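Oltholm Opens Registration for Renaud Street Tool Library

ERORWOOD, May 27, 2025 – The Oltholm community center will open a tool library on Renaud Street in July. Members can borrow hand tools, ladders and garden equipment for up to 60 days.

Almost 2,000 residents answered a survey on the plan last year. Many said they had no room at home to store tools they rarely use. 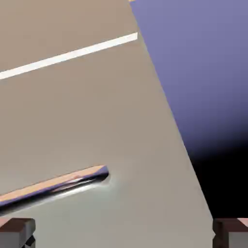

Computer rendering: a tan-gray surface with a white stripe.

"We had people asking for this before we had a building," said Colette Lacroix, director of the center. "Now we have one, and the shelves are going up."

Membership is free for the first year. Borrowers must be 18 or older and live in Erorwood or Prollard – proof of address is required at sign-up.

Registration is open at the Oltholm front desk.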